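Saturday went to the right hand. The index finger had been closing late since August, and Soo-ah Ma wanted it sorted before we went back to the card rack.

I ran the hand from the laptop and opened and closed it 50 times at low speed. The lag showed up on 9 of them, always on closing.

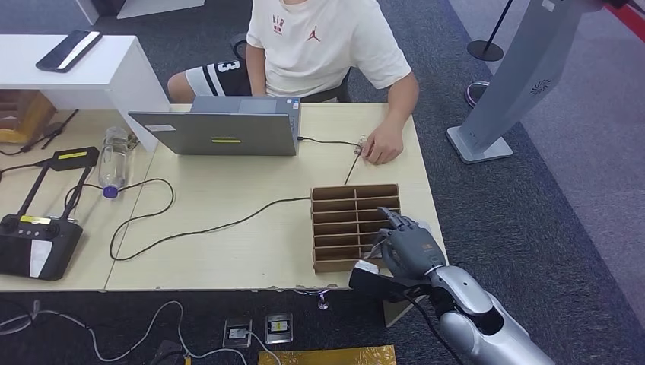
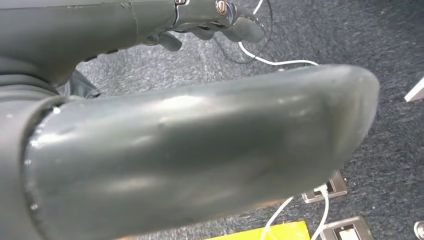
I backed off the tendon tension, ran the homing routine and set it again three clicks tighter. Then I wiped the finger joints with a dry cloth. The Drultby manual says to do that every five hours of running, and I had been skipping it.

Second run of 50, no lag. I saved the new offsets under a new name so the old ones are still there if I need them. Next up is the wrist cable, which needs a longer tie.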